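社区旧书与口述史项目进展汇报
给Alcombe基金的各位老师，2020年5月29日 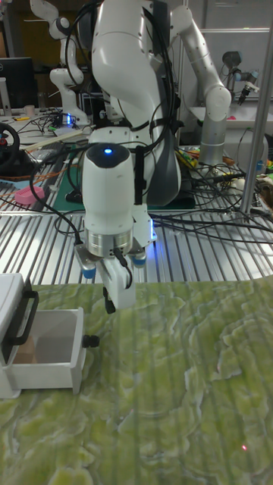 一、先说说大概情况

各位好！上次写汇报还是1月，那会儿我们刚把Killby街那间旧阅览室的钥匙拿到手，暖气不热，我戴着手套打的字。这几个月变化挺大的，好消息坏消息都有，我就按想到的顺序讲了，表格另外附在邮件里。

二、旧书整理

目前登记入册的旧书一共1131册，比申请书里写的目标多一截（当初我报得保守，怕完不成）。其中426册是地方志、厂报合订本和老课本，剩下的多是小说和连环画。连环画特别受欢迎，好几位老人家一来就问有没有全套，我们还真没有，缺得厉害。

编目用的是Flumska这套软件，免费版。用着还行，就是中文书名排序老出错，“重”字一会儿排在Z，一会儿排在C，我改了两个晚上，最后干脆手工加了一列拼音。要是你们资助的别的项目也在用它，麻烦告诉他们早点加这一列，真的省事！

有一批书受潮了，是靠北墙那排架子上的。已经挪开，夹了吸水纸，一本一本地翻。霉得太厉害的23册单独装箱，暂时不外借，要不要送去专业修复还得看报价。

三、口述史录音

这一块进度慢，我得老实交代。原计划上门录音，春天那几个月没法去人家家里，只好改成打电话。电话里聊天跟面对面差得远，老人耳朵不好，我嗓门越喊越大，录出来全是我的声音（笑）。后来摸索出一个办法，先把问题用大字打印好寄过去，过一个星期再打电话，他们就有准备了，讲得也细。有位老太太把当年纺织厂食堂一周的菜单从头背到尾，连哪天有肉都记得。

文字稿整理出了一半左右，方言部分最费劲，有几个词我问遍了周围的人也没定下来怎么写，先用同音字标着，后面再统一。

四、花钱的情况

主要三笔：书架、防潮材料、录音设备。书架是从Hwang家具行订的，本来说包安装，结果送来一堆板子就走了，我打了好几次电话才有人来装。好在东西结实。防潮箱单价175元，比预算里写的贵，我从差旅费里挪了一点过来，反正差旅费基本没动。这个调整想请你们确认一下，需要补什么手续我马上补。

录音设备没有超支，耳机坏了一副，保修期内换了新的。

五、接下来想做的

阅览室打算先开放下午时段，进门登记，座位隔开坐。借书规则还在改，我倾向于不收押金，登记个电话就行，丢几本就丢几本吧，书放在架子上没人看更可惜。

口述史这边，等能上门了就把电话里没讲透的几位补录一遍，尤其是讲老码头和渡船的那部分，几个人说的年份对不上，得拿厂报核一核。

另外想问一句：申请书里那本小册子，能不能推迟付印？现在的稿子硬凑也凑得出来，可是我想等补录完了再定稿，照片也要重新征集一轮。推迟的话，印刷费得跨到下一个拨款期，不知道你们那边方不方便。

附件是支出明细和编目表，发票扫描件有两张糊了，我重新扫了下周发。

项目负责人 敬上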